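Monitor and Desk Setup: Workshop Tips
Posted by Despina Vlachou, Sep 26, 2021

These notes cover the physical side of setting up a display on a home or workshop desk: mounting, cabling, cleaning and basic adjustment. They apply to flat and curved panels between 24 and 34 inches. Larger screens need heavier hardware and are left out.

Check the mount before you buy the arm

Most monitors use either a 75 mm or a 100 mm square hole pattern on the back. Measure between hole centers, not edges. Some slim panels have no holes at all and need a clamp adapter, and a clamp adapter adds weight.

Weigh the panel without its stand. The figure on the box usually includes the stand and packaging, so it will mislead you. A bathroom scale is accurate enough: step on with the panel, step on without it, subtract. Gas-spring arms have a minimum load as well as a maximum. A light panel on a stiff arm will drift upward until it hits the stop.

Curved screens carry their weight further forward than flat ones. If the tilt joint sags, tighten the tilt screw a quarter turn at a time. Do not use thread locker on it.

Clamp or grommet

A clamp is fine on a solid top more than 3/4 inch thick. On honeycomb-core desktops (the light ones that sound hollow when tapped) the clamp foot will crush the core over a few months. Put a steel plate or a scrap of hardwood on both faces to spread the load. I use a piece 6 inches square.

Grommet mounts hold better but need a hole. Drill from the top with a hole saw until the pilot bit comes through, then finish from underneath. This avoids tear-out on the visible face.

Cable slack

Cables fail at the connector far more often than in the middle. Leave enough slack that the arm can reach its full extension in every direction without pulling on the plug. Set the arm to its furthest position first, then tie the cables. People tend to do this the other way round.

Use hook-and-loop straps. Zip ties pulled tight will deform the shielding on a DisplayPort cable, and the symptom is a picture that drops out for a second or two at high refresh rates. If you see this, swap the cable before you start on drivers.

Keep power and signal runs separate where it costs nothing to do so. Where they have to cross, cross them at a right angle.

Anything on the desk with a cord that moves during use needs its own loop, long enough for the hand to travel and short enough to stay off the floor. Let the loop fall to the outside, on the same side as the hand that uses it.
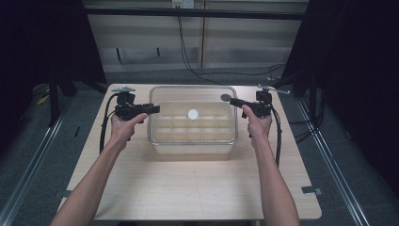 Cleaning the panel

Switch the display off and let it cool. Dust shows up better on a black screen, and warm glass or plastic dries the fluid into streaks.

Use a clean microfiber cloth, dry, for dust. For fingerprints, dampen the cloth with distilled water. Spray the cloth, never the screen. Liquid that runs down the face collects in the lower bezel, where the ribbon connectors usually sit.

Matte coatings are easily damaged by ammonia, acetone and most kitchen sprays. Paper towels will leave fine scratches. Wash microfiber without fabric softener, which leaves a film.

Brightness and refresh rate

Factory brightness is set for a showroom. For an ordinary room, about 120 nits is a reasonable target. A panel rated at 300 will get there somewhere below half on the brightness control, though the scale is rarely linear.

Check the refresh rate after every new cable or graphics driver. Windows often falls back to 60 Hz without any message. Look under advanced display settings – the rate shown in the game menu is not always the one in use.

Variable refresh has to be enabled twice, once in the monitor's own menu and once in the graphics control panel. If brightness flickers in loading screens, raise the minimum frame rate or turn the feature off for that title.

Dead and stuck pixels

Run full-screen red, green, blue, white and black in a dark room on the first day, while the return period is still open. A pixel that stays black on every color is dead. One that stays a single color is stuck and may clear after a few hours of rapidly changing color. Do not press on it.

Keep the box and the foam until the return period has ended.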